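布をたたむ前に、布をほどく話

ここしばらく更新が止まっていてすみません。2月に入ってから、家でも職場でもずっと布のことばかり考えていました。洗濯物をたたんでいても「いま自分はどこを見て角だと判断したんだろう」と手が止まってしまって、家族に呆れられています。

前にも少し書きましたが、いま取り組んでいるのは、くしゃくしゃに丸まった布をロボットアームでつかんで、たためる状態まで広げる、という課題です。たたむところは、じつはわりとうまくいくんです。四隅が見えていて、机や床にぺたっと広がってさえいれば、あとは折り線を決めて持っていくだけなので、古典的なやり方でもそこそこ形になります。困るのはその手前で、丸まった布には「ここを持てばいい」という場所がはっきりありません。角は内側に潜り込んでいるし、表に見えている尖ったところは角のふりをしたただのひだだったりします。このひだに何度だまされたことか……。

最初に試したのは、Skillitowという、うちのグループで昔から使っている技能学習の枠組みでした。人がアームを操作してお手本を見せ、その動きをまねさせるという、いわゆる模倣学習です。集めたお手本は全部で2,812回分。数字だけ見るとずいぶん頑張ったように見えるのですが(頑張りました、腰にきました)、これで学習させたものを動かしてみると、布の山のてっぺんをつまんで持ち上げて、そのまま落とす、という動作を延々と繰り返すようになってしまいました。

しばらく眺めていて、なるほどと思いました。人間のお手本でも、最初の一手はたいてい「てっぺんをつまむ」なんですね。持ち上げてみて、垂れ下がった布の様子を見て、そこから次の手を決めている。つまり一手目はどのお手本もよく似ていて、二手目からばらばらになる。学習するほうからすると、一手目だけがやたらと自信のある動作になって、二手目以降は平均を取ったようなあいまいな動きになります。で、あいまいに放して、布はまた丸まって、自信のある一手目に戻ってくる。かわいそうなくらい律儀なループでした。

そこで考え方を変えて、布の状態を細かく推定するのをいったんあきらめ、「この一手で布の面積がどれだけ広がりそうか」だけを予測させることにしました。候補になるつかみ位置をいくつか出して、それぞれについて引っぱる向きと距離を変えながら点数をつけ、いちばん点の高いものを選ぶ、という仕組みです。これを仲間内ではCladskaと呼んでいます。名前の由来は長くなるのでまた今度にします。

Cladskaのいいところは、教師データを作るのが楽なことです。動作の前と後で布の面積を比べるだけなので、人がラベルをつけなくても点数が出ます。動かせば動かすほどデータがたまるので、お昼に仕掛けておいて、戻ってきたら少し賢くなっている(ことを祈る)という使い方ができます。お手本集めで腰を痛めた身としては、これだけでもう乗り換えてよかったと思いました。

ただし、面積だけを見ていると、欲張りになります。目の前の一手でいちばん広がるところを選び続けると、ある程度まで広がったあとで行き詰まるんです。端が一か所だけ下に折れ込んでいて、それをほどくには一度すこし縮めなければいけない、という場面で、どうしても縮める一手を選べない。将棋で言えば、駒を捨てられない人みたいなものでしょうか。私がまさにそういう指し方なので、自分の悪い癖を機械に見せられているようで、なんともいえない気分になりました。

これに対しては、3手先までまとめて評価するように直しました。本当は5手先まで見たかったのですが、候補の数が一気に増えて、アームが考え込む時間が長くなりすぎました。布を前にしてじっと固まっているアームというのは、見ているほうもつらいものです。4手だと結果は3手とほとんど変わらず、待ち時間だけが延びたので、いまは3手に落ち着いています。

行き詰まりはこれでずいぶん減りました。わざと一度縮めてから引き直す動きが初めて出たときは、思わず声が出ました。お手本には一度もなかった順番だったので、うれしさもひとしおです。もっとも、その次の試行では布ごとマットの外へ引きずり出していましたけれど。

もうひとつ地味に効いたのが、距離画像の扱いです。面積の計算には色と奥行きの両方を使っているのですが、奥行きのほうは物の輪郭でどうしても値が抜けます。以前は抜けたところを周りの値で埋めていました。ところが、埋めた値のせいで布の縁がふくらんで見え、広がってもいないのに点数が上がることがあったんです。Cladskaにしてみれば、何もしなくても褒められるわけですから、それは喜んで何もしません。抜けは抜けのまま、「わからない」として計算から外すように変えたら、このずる休みはきれいに消えました。

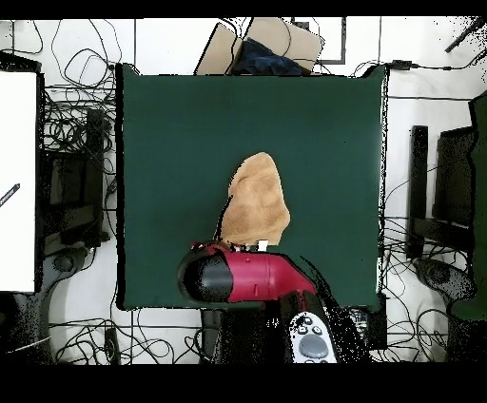 つかむ前の一手目をどう選ぶかは、いまも私がいちばん時間を使っているところです。布の初期状態には毎回ずいぶん個性があって、平べったくつぶれているときと、高さのある山になっているときとでは、候補の出し方から変えたくなります。緑のマットの上でベージュがかった布が三角のおむすびみたいに盛り上がっているこの状態など、まさに悩ましい例で、上の尖ったところは見るからにつまみやすそうなのですが、先ほど書いたとおり、尖っているからといって角とは限りません。Skillitowのころなら迷わずてっぺんに行っていた形です。Cladskaの場合は、ひだの走り方を見て、山の裾のほうにも候補を散らしてから点数を比べます。それから、布の左下のあたりを黒い細いケーブルが通っていますよね。こういうものが布の縁に沿っていると、縁の線と見分けにくくなるので、候補を出す段階で色の情報をしっかり効かせておきたいところです。マットの緑と布の色がはっきり分かれているのは、その点でとても助かります。

逆に、紺色のような暗い布はまだ苦手です。影とひだの区別がつきにくいうえに、奥行きの抜けが重なると、使える手がかりがほとんど残りません。抜けを計算から外すという先ほどの工夫も、外しすぎれば今度は判断の材料がなくなってしまうわけで、そのさじ加減をどうするか、次の宿題にしています。

評価の記録と再生にはSorumikという自作の小さな道具を使っています。一手ごとに、選ばなかった候補の点数まで残しておけるようにしたもので、失敗した試行をあとから巻き戻して「二番目の候補は何点だったんだろう」と眺めるのが、このごろの夜の楽しみになっています。僅差で負けた候補のほうが人間の目にはよさそうに見えることもあって、そういうのを見つけると、つい寝るのが遅くなります。

次回は、その僅差の候補をどう扱うかについて書くつもりです。ランダムに選ばせてみるか、もう一度カメラを見直させるか、いまのところ後者に気持ちが傾いています。タオルのように厚みのある布でも試したいので、家の洗面所から何枚か持ち出す許可を、これからもらってきます。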